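Well, this made my morning! Brinometti is bringing back its little pocket LCD games, and I've already told my sister she's not touching mine. Rafsan Wickramasinghe, who runs the Inskip collectors' club, got word in November 2018 – the first 2 games are Grullano and Baldale.

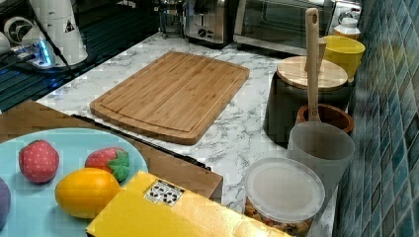
I had Baldale as a kid (the beeping drove my dad up the wall) and never got past level 3. They're making 1,224 of each, and almost 30 club members have asked for one already. Dorothy Parsons wants both – so do I!

3 comments
30 shares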